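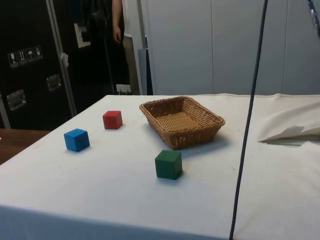

Wooden cubes and a wicker basket on a white cloth.

I'd been wanting to talk to Zdeňka Matoušek ever since I bought one of her tablecloths at the Bralldale market and managed to spill beet soup on it the same night. (It came out! She was very pleased to hear that.) She sews table linens under the name Fluretti, out of the back half of a shop her uncle used to run, and when I called she told me to come hungry.

So we ate dumplings and talked about hems. "People think the fabric is the hard part," she said. "Fabric is easy, you just pay for it. Corners are hard." She learned mitered corners from her grandmother, who made her rip out the first one 11 times and then told her it was still crooked.

Her first real order came from a wedding hall in Firstead that wanted white, only white, and a lot of it. "I said yes before I asked how much," she told me. "Then I went home and cried a little and bought a second iron."
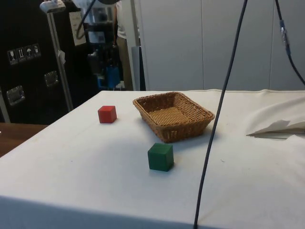 She still does white more than anything else. I asked if she gets bored and she looked at me like I'd asked if she gets bored of bread. "Every white is different. Zelenák, the mill I buy from, has a warm one and a cold one, and if you mix them up the bride's mother will call you."

Last year she sold up to 2,000 pieces, counting napkins, and she'd like to slow down. Her plan for November is to close for two weeks and finally make curtains for her own kitchen. "I have had a bedsheet up there for years," she said, and went to get more dumplings.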